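Street Noise in a Front Room: What to Seal First
Workshop and Household Notes, 6/9/18
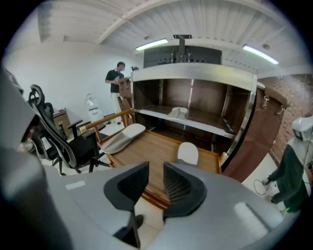

Wooden table with a raised rim, open cabinet behind.

Noise from a busy street enters a room mainly through air gaps. Heavy curtains and foam tiles reduce echo inside the room but do little against traffic, buses or a crowd on the sidewalk. Seal the gaps before buying either.

Finding the gaps
Wait for steady traffic and turn off the refrigerator and any fans. Move an ear slowly along the window sash, the sill and the bottom of the door. The sound gets sharper at a leak. Mark each spot with painter's tape. Outlets on the street wall should be checked too.

Windows
For sashes that open, use compression weatherstrip – the hollow rubber kind, not open-cell foam. Foam flattens within a season or two. Clean the channel with rubbing alcohol and let it dry before pressing the strip in. The sash should close with light resistance. If the latch has to be forced, the strip is too thick.

Fixed joints between frame and wall take acoustic caulk, which stays flexible. Gaps deeper than the bead is wide need backer rod first. Painted-over pulley holes in old double-hung windows are a common leak and are easy to miss.

Interior panels
A second pane mounted inside the existing window is the next step up. Leave as much air space as the sill depth allows. Beathag Chisholm fitted acrylic panels with magnetic strip in a second-floor apartment in Fluvanthorpe, over a bus stop. Her phone meter dropped from 68 to 57 with the windows shut. Phone meters are only good for before-and-after readings taken from the same spot.

Doors
A door sweep and a perimeter gasket handle most hallway and entry noise. Hollow-core doors will still pass voices. Kaiwen Shi wrote in August to point out that mail slots need a brush seal on both faces – a fair correction to the earlier version of this page.

Bookcases
A full bookcase on a shared wall adds mass and helps slightly with speech. It does nothing for bass.

Materials for one window
Compression weatherstrip, 19 feet
Acoustic caulk, 2 tubes
Backer rod, as needed
Painter's tape

Cost for the above was $33 at the local hardware store, caulk gun not included.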